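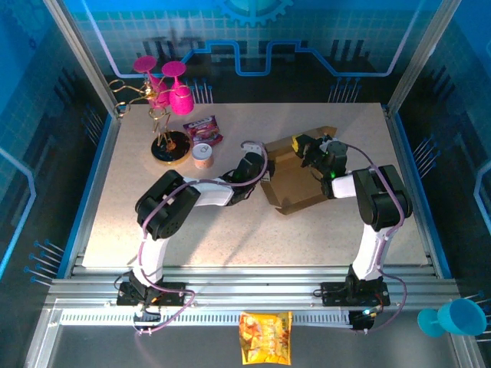

The October issue of the Hurari Review of Biblical Studies is out, and it's a treat for anyone who loves the Psalms! Letay Ayele opens with a long-awaited study of the Songs of Ascents, reading all 15 as a single pilgrim's journey (her pages on Psalm 131 are worth the subscription by themselves). Mulugeta Worku follows with a fresh look at Psalm 16 and how early preachers used it at Easter — a lively piece, and one that pastors will be able to take straight into the study.

Fuad Degefa reviews three new commentaries on Ruth, and Pravesh Mnguni writes warmly about teaching Hebrew to evening students at Derese College, where the beginners' class has never been so full.
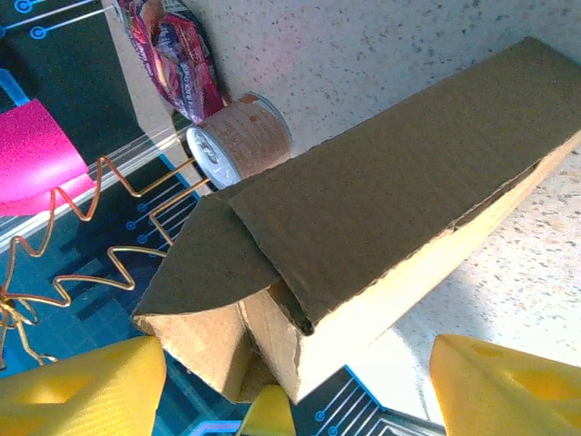
Can I still submit an article for the spring issue?
Papers are welcome until 31st March and should be sent to the editor, Desta Degefa. Book reviews may run to 1,000 words, and we'd love to see more from first-time writers.

Subscribers should have their copies soon, and single issues can be ordered from the Flullivstead office.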